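Mon 13 April
By Beverley Bainbridge

Altness Bead Fair Returns in September, and We've Got a Bigger Hall!

I've been putting on the Altness Bead Fair for 4 years now, and I still get giddy typing one of these announcements. So here we go: we're back this September, and we're moving out of the old library basement (goodbye, low pipes) and into the Olaniyan Hall on the east side of town.

Last fall 2,621 people came through the doors over the weekend, and anybody who stood in the line for the glass tables on Saturday knows why I started calling other venues first thing Monday. The new hall gives us wider aisles, a proper loading door and parking for 670 cars. Parking is free, and so is getting in if you're under 12.

Chiyo Shimada is coming back with her lampwork, and she's promised me more of the green ones. Afiq Purba will teach seed bead weaving both mornings. His class filled up in a day last time, so please don't wait on that one! Eftychia Sarantis is new to us this year. She strings old trade beads into long necklaces and she'll happily talk your ear off about where each strand came from.

We're also bringing back the swap table, my favorite corner of the whole fair. You bring the beads you're never going to use, you take home somebody else's, and no money changes hands. Please sort yours by color or size before you come. Any box with dividers will do. 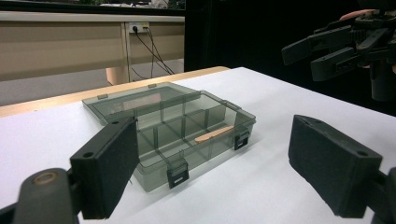

Vol. 4, No. 2

Ryan Tindall is running the repair bench again, so dig out that bracelet with the busted clasp. Simple fixes are free, and restringing is priced by length. He'd like me to mention that he doesn't do watches.

The first 2,000 visitors get a little packet of glass beads at the door, packed by my sister and me at my kitchen table (we're still going, send coffee).

Vendors who want a table should write to me at the fair office by the end of the month. Returning vendors get first pick of spots, and after that I go in the order the letters come in. Class sign-up opens once the teaching schedule is settled, and I'll post it on the library notice board and at the hall.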